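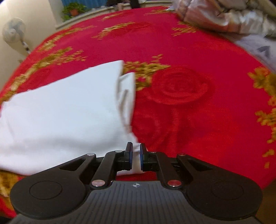 Two Days in Brultdale: Open Day at the Potgieter Dairy

Monday, June 3, 2019

I came back yesterday evening and I write this report while the details are still fresh. I have wanted to see the Potgieter dairy since I first ate their hard cheese at a market in April. They open the doors to visitors only one weekend in the year, and the rest of the time you can buy at the counter but you can't go inside.

How to get there

The train goes as far as Kudunach. From the station you take bus 511, which stops across the street from the main exit, beside the bicycle parking. The ticket must be bought at the machine in the hall. The driver doesn't sell tickets, and I lost one bus in learning this. The road follows the river and then climbs quite sharply through beech forest. Please sit on the right side if you can, the view is much better there.

Brultdale itself is small. It has a church, a bakery which closes at noon, and a long main street where almost every house has firewood stacked under the balcony. The sign at the bus stop says 382 meters above the sea, but the air felt colder than I expected and I was glad for my sweater.

Where I slept

I took a room at the Dedov guesthouse, at the upper end of the main street. It is an old-fashioned place, with a bright red bedspread in the room and plain white cloth, and a heavy key that you must leave at the desk when you go out. The window looked to the orchard. Breakfast was bread, butter, boiled eggs and a very strong coffee. The walls are thin – I could hear the church clock and also my neighbor's alarm – but the bed was good and the price was fair.

The open day

The gate opened in the morning at nine and there was already a line. At the entrance everyone received a paper cap and blue covers for the shoes. We went inside in small groups, and each group had a guide from the dairy. Ours was a cheesemaker who spoke slowly and clearly, for which I was thankful.

First we saw the place where the milk arrives. It comes from 6 farms, all of them in the same valley, and it is tested before it goes into the tank. Our guide told us that the taste changes during the year. In winter, when the cows eat hay, the cheese is paler and milder. In summer it becomes more yellow, and some customers complain that it isn't the same cheese. He seemed to find this complaint quite tiring.

Then came the room with the copper vats. It was warm and loud and smelled sweet, a little like milk rice. The milk had already become firm when we arrived, and we watched how it was cut with a frame of thin wires, first in long strips and then smaller and smaller, until the pieces were the size of wheat grains. The cheesemaker puts his hand in, presses some grains together and then rubs them apart with the thumb. If they fall apart in the right way, it is time to take them out. I asked if there is no instrument for this. There is one, he said, and they use it to check the hand.

The cellar was for me the best part. It goes into the hill behind the building, and the shelves are spruce boards up to the ceiling. Every wheel is turned and washed with salt water, in the beginning every day and later two times in a week. The smell of ammonia is strong near the door and my eyes were watering, but after a few minutes you don't notice it anymore. One visitor asked to hold a wheel and almost dropped it.

Tasting

After the tour we could taste 4 ages of the same cheese in the yard. The youngest was soft and a little rubbery, I didn't care for it. The next one was already nutty. The third I liked most: still moist, with small crunchy points in it. The oldest was so salty that I needed water after it, although the people next to me were buying it in big pieces. There was also whey to drink, cold, in paper cups. It tasted better than it looked.

Some practical remarks

The shop takes only cash on the open day, and there is no bank machine in Brultdale. The nearest is in Kudunach at the station.

Children may come on the tour, but strollers can't go down to the cellar – there are steep stairs and no elevator.

Bring a warm jacket for the cellar even if the day is hot. Also closed shoes with a good sole, the floor by the vats is tiled and slippery.

On Sunday the last bus down to the train leaves at ten minutes past five. I carried my cheese in the backpack, wrapped in its paper and then in a newspaper from the guesthouse, and the whole compartment could smell it until we changed trains.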